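The Blanket That Lives on the Chair

Why the striped fleece throw has become the hardest-working cloth in the house, and how to keep it soft

April 22, 2026

In my first winter in Stasdale I owned one good coat, one saucepan and no blanket. The apartment had heating, but the heating had its own ideas, and in the evening I sat on the couch with the coat over my knees. A colleague saw this and was so shocked that she came the next day with a plastic bag. Inside was a fleece throw, green and white, washed many times. I thanked her and thought that I would give it back in spring. That was 11 years ago. The throw is still with me, and it has moved through four apartments.

I grew up in a country where a blanket belongs to a bed. It is wool, it is heavy, it is put in a cotton cover with buttons, and in the morning it is folded. The idea of a blanket which has no bed, which only lies on a chair and waits for a person, was new for me. Now I cannot imagine a room without it. When I visit friends, I look first for the throw, and it tells me where they really sit.

Last month I decided to learn more about this object, and I began in my own street. In every home I asked the same two questions: where is your throw just now, and when did you last wash it? The first question got an answer immediately. The second one was followed by silence, or by laughter.

What it is made of

Most of the soft throws in the shops are polyester. The yarn is knitted into a base cloth, then small loops are pulled up, cut and brushed. If the pile is short, the label will say fleece or flannel. When it is longer and denser, the label says plush, or sherpa, or some word that the seller has found attractive. There is no strict law for these words. I have seen two throws which I could not tell apart with my eyes closed, and they had different names and a very different price.

Plekard, a small shop for home textiles near the bus station in Clarstead, has a whole wall of them. The owner let me spend a March afternoon there with my notebook. She keeps 159 kinds of blankets and throws, if one counts all the colors, and she told me that stripes sell better than anything else. Plain colors show every hair and every crumb. Flowers go out of fashion. But a wide stripe in a quiet color can lie on a brown couch, on a gray couch, on a child's bed or in the back of a car, and it does not quarrel with anything.

She also taught me to look at the place where two stripes meet. On a cheap throw the color is often printed on top of the pile, so when you open the fibers with your finger you find white at the bottom. On a better one the color goes down to the base. Both will keep you warm. The printed one, however, will look tired sooner, because the tips of the fibers take all the rubbing.

Then there is the edge. I had never thought about the edge before. It can be folded and sewn, or closed with a thick blanket stitch, or bound with a ribbon of satin. Satin is the most beautiful when new, and children love it, they hold it between two fingers while they fall asleep. It is also the part that gives trouble. The fleece and the ribbon do not behave in the same way in the wash, and after some months the ribbon makes waves. The owner of Plekard shrugged about this. People iron it, she said, and then they come to her with a melted corner.

The weight question

In shops the customer squeezes the blanket. I do it too. But squeezing tells you only about the surface, and it is much better to lift it. For cloth the weight is given in grams per square meter, and many labels have this number in small print. A throw of 500 grams per square meter is a serious thing, it falls over your legs and stays there. It is also slow to dry and it takes half of the drum in the machine. For a person who is often cold this is a good buy. For a family which wants to wash the throw every week, I would take something lighter.

Size is more personal. The usual throw covers a sitting adult from the chest to the ankles, if the adult is not tall. Two people under one throw is a matter of diplomacy. My husband and I solved it after a long negotiation by buying a second one, and now both are always on his side.

Washing, or the end of softness

Everybody I spoke with had the same complaint. In the shop the throw was like a cloud, and after one year it was like a carpet. The fibers stick together in small groups, the surface goes flat in the places where people sit, and no brushing helps. Many think that this is the fault of the quality. Often it is the fault of the laundry.

I took this question to Deligiannis, the laundry on the main street in Stasdale, where they wash blankets for guesthouses in the whole valley. In the last year they washed 977 of them, and they keep a book where each one is written down. The advice from behind the counter was short and I repeat it as I heard it.

Use cool or warm water, 40 degrees Celsius at the most. Take little detergent, half of what the bottle recommends, and a liquid one. Do not use softener. This last point surprised me very much, for I had been pouring softener on my throw for years with love. It leaves a film on the fibers, I was told, and the film collects dust and makes the pile lie down. A small cup of white vinegar in the rinse does better work, and the smell goes away with the drying.

Wash it alone. Fleece attracts everything, and a single towel in the same drum will leave its lint in the pile for weeks. Shake it hard before it goes in and again when it comes out. If you have a dryer, choose the lowest heat, or no heat at all. High heat is what really damages the pile, as the tips of the fibers soften and curl, and they never become straight again. On a line it dries well even in cold weather, if there is wind. Hang it over two lines with a space between them, so the air can go through.

While it is still a little damp, brush it. A soft clothes brush is enough, or a clean hairbrush for babies. Brush first against the pile and then with it. It takes five minutes and I did not believe in it. I tried it on my old green and white one, and it did not become new, but the flat part in the middle came up again and my daughter asked if we had bought another.

For a wavy satin edge, there is a slow method. Make the ribbon damp, pull it gently straight with your fingers from the middle to the corners, put a thin cotton cloth over it, and press with the iron on the lowest number. Keep the iron away from the fleece. If you are not sure about your iron, leave the waves. They do no harm.

To fold or not to fold

In the magazines, throws are always arranged. They are folded in three and laid over the arm of the couch, or they fall from a basket in a way that somebody needed half an hour to make. I have tried the basket. For two days it looked wonderful and then it was full of toys, with the throw on the floor beside it.

A thick pile does not like sharp folds in any case. If it lies for months in the closet with something heavy on top, the fold stays as a line, and on stripes you see this line twice as well. Roll it loosely, or hang it over a rail or the back of a chair. If you must put it away for summer, wash it first, dry it fully – it must be dry also in the hem, where the water hides – and use a cotton bag or an old pillowcase. Plastic bags with a vacuum save much space, but the pile comes out of them like grass after a tent.

For every day, I am now against folding. A throw that is folded nicely is a throw that people hesitate to take. My guests sit next to it with cold hands and do not touch it, out of politeness. When it lies in a heap, with the stripes going in all directions, they pull it over their knees without asking. In the end I stopped correcting it. In the morning I shake it once at the window and drop it back where it was, and it takes whatever form it wants.

When it is finished

Even a good throw becomes thin one day. Before you throw it out, cut it. The parts from the border are usually still thick, and they make a warm lining for a cat bed, or a pad for a hard kitchen chair. The animal shelter in Clarstead takes whole ones, clean and without loose threads, and they asked me to mention that they do not take pillows. The flat middle part is excellent for windows and shoes.

My colleague from the first winter moved away long ago. I wrote to her this spring and asked whether she wanted her blanket back. She answered that she did not remember any blanket.

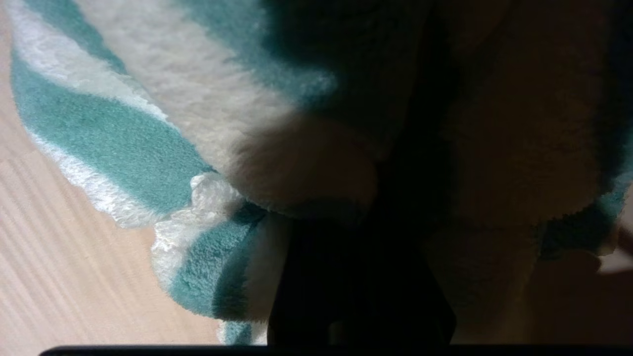 Marchhare_40 writes that the vinegar advice is right but the brushing should wait until the throw is almost dry, as brushing it too wet pulled tufts out of hers, and asks whether Deligiannis takes single blankets from private customers or only from guesthouses.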